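Hurkstead Community Boards > Home and Kitchen > Tablecloths: wipe-clean or real fabric?

Started by marlow_k, November 2024

marlow_k
We eat at the same table the kids do homework on, and the cotton cloth I bought in June is already stained past saving. I'm looking at wiping cloths (PVC or coated cotton) but my sister says they smell and crack. Table is a plain rectangle, seats six. What do people use every day?

oatfield
Coated cotton. I've had one from Zestora for four years and it only cracked at one corner, where the chair backs rub. The smell went away after two days on the clothesline. Don't fold it for storage, roll it on a tube.

Lempi Pitkänen
I disagree about coated cotton. Turmeric and ballpoint both go into it and stay. I went back to ordinary fabric and keep three in rotation. Wash at warm, hang damp, no ironing. They wrinkle and I have stopped caring.
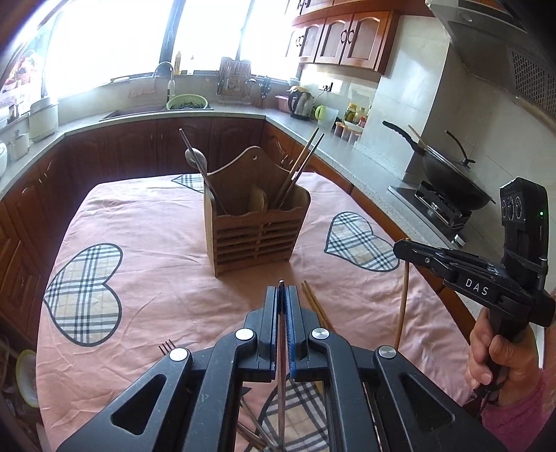
The other thing with fabric is to buy it patterned. A busy print hides a tea stain for a week, and a plain pale one shows it from the doorway. Hem it yourself if you can. Tuominen on the square sells it off the roll, and the ends are in the bin by the register.

oatfield
Ballpoint comes out with rubbing alcohol if you get it the same day. Turmeric I'll give you.

dgr_216
Neither. We took the cloth off and oiled the table. Placemats at dinner, nothing the rest of the time.

marlow_k
Mine is veneer, so oiling is out. Lempi, how much drop do you leave on the sides? The last one was long enough that my youngest kept pulling on it.

Lempi Pitkänen
Eight inches. Less than that and it slides when you wipe crumbs. You can get clips for the underside, but the cheap ones from Emach left dents in my table edge.

pinehurst_jo
Clips are fine if you put a bit of felt under them. I also don't agree that wrinkles don't matter — glasses tip on them. A thin pad underneath fixes that and the sliding too.

marlow_k
OK, going with fabric and a pad. Will check the bin at Tuominen on Saturday.

oatfield
Get there before noon, they close early now.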